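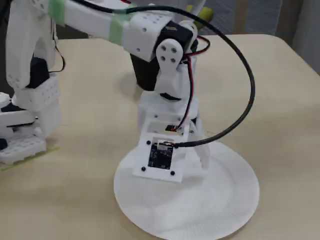
第四章 胶粘带与压敏胶粘剂

4.1 概述

压敏胶粘剂（pressure-sensitive adhesive，PSA）是指在室温下保持黏性、施加轻度压力即可与被粘物形成结合的一类黏弹性材料。其粘接过程不涉及溶剂挥发、化学固化或相变，这一点与第二章所述环氧胶、第三章所述热熔胶有本质区别。将压敏胶涂布于柔性基材之上，即得胶粘带。

本章先讨论胶粘带的结构与分类，再讨论初粘力、持粘力和剥离强度三项基本性能及其测试方法，最后介绍老化与残胶问题。读者应已掌握第一章中关于表面能、接触角和杨氏方程的内容。对线性黏弹性理论不熟悉的读者，可先阅读附录B。

4.2 胶粘带的结构

单面胶粘带一般由四层构成，自外向内依次为：背面处理剂（又称离型涂层）、基材、底涂剂和压敏胶层。

背面处理剂的作用是降低胶带自身背面的表面能，使成卷胶带能够以较小的力解卷。常用的有长链烷基类和有机硅类。有机硅类离型效果较强，但迁移到胶层后会使初粘力下降，涂布后必须充分固化。

基材承担绝大部分机械载荷。常见基材包括皱纹纸、双向拉伸聚丙烯薄膜（BOPP）、软质聚氯乙烯、聚酯薄膜、织物以及聚酰亚胺薄膜。皱纹纸易于手撕，贴合曲面的能力较好，多用于遮蔽；BOPP强度高、成本低，多用于封箱；聚酰亚胺耐温性突出，用于电子装配中的高温遮蔽。

底涂剂用于提高胶层与基材之间的结合力。当底涂不足时，剥离过程中胶层会从基材上转移到被粘物表面，这种破坏形式称为脱胶，应与胶层内部断裂（内聚破坏）相区分。

双面胶粘带没有背面处理层，基材两侧均涂胶，并以离型纸或离型膜隔离。无基材双面胶又称转移胶膜，其力学性能完全由胶层决定。

4.3 压敏胶的主要类型

4.3.1 橡胶型

以天然橡胶或合成橡胶为主体，配以增黏树脂、软化剂和防老剂。初粘力高，对低表面能材料（如聚乙烯、聚丙烯）的粘附性较好。主链含不饱和双键，在紫外线和氧的作用下易降解或交联，前者表现为胶层发软、残胶，后者表现为胶层发脆、失黏。

4.3.2 丙烯酸酯型

以丙烯酸丁酯、丙烯酸异辛酯等软单体与少量硬单体、官能单体共聚而成。主链饱和，耐候性好，透明度高，通常不需另加增黏树脂。其不足是对非极性表面的粘附力偏低，且粘接强度随时间增长，贴合初期的测试值不能代表最终值。

4.3.3 有机硅型

由硅橡胶与MQ硅树脂组成，使用温度范围宽，可粘接有机硅表面。成本较高，一般只用于前两类无法满足要求的场合。

4.4 三项基本性能

初粘力指胶粘带与被粘物在短时间、低压力下接触后所表现的抗分离能力，常用滚球法或环形法测定。滚球法设备简单，但结果受胶层厚度影响较大，不宜用于比较不同厚度的产品。

持粘力指胶粘带在静态剪切载荷下抵抗位移的能力，以规定面积试样在恒定砝码作用下脱落所需的时间表示，也可用规定时间后的位移量表示。持粘力主要反映胶层的内聚强度，适度交联可使其显著提高。

剥离强度指以规定角度和速度将胶粘带从标准板上剥下时单位宽度所需的力，常用角度为180°和90°。设剥离力为F，试样宽度为b，则剥离强度σ为

σ = F / b

式中F取稳定剥离段的平均值，起始段的峰值应予舍去。剥离强度依赖于剥离速度，这是胶层黏弹性的直接体现。在破坏形式不变的速度区间内，提高速度等效于降低温度，可用时温等效原理进行换算。

三项性能之间存在制约关系。增加增黏树脂用量通常可提高剥离强度，但超过一定比例后初粘力下降；提高交联度有利于持粘力，却会削弱胶层对粗糙表面的浸润。配方设计的任务是根据用途确定取舍次序。

4.5 算例

例4-1　Flornis丙烯酸酯胶带试样宽度为24 mm，在180°剥离试验中测得稳定段平均力为7.2 N，求剥离强度。

解：σ = 7.2 / 24 = 0.30 N/mm，换算为常用单位即3 N/cm。

例4-2　某Kütt皱纹纸胶带试样在持粘力试验中历时149 min脱落，破坏后标准板与基材表面均有胶层残留。试判断破坏形式。

解：胶层同时残留于两侧，属内聚破坏。若要延长持粘时间，应首先考虑提高胶层交联度或聚合物分子量，改变底涂剂无明显作用。

4.6 被粘表面的影响

同一胶粘带在不同表面上的剥离强度可相差数倍。影响因素主要有表面能、粗糙度和污染物。表面存在周期性纹路时，胶层只与凸起部分接触，实际接触面积小于名义面积。此时可选用胶层较厚、模量较低的产品，或延长加压时间，使胶层逐渐流入凹陷部分。油脂和脱模剂应在贴合前以异丙醇擦除，待溶剂完全挥发后再行粘贴。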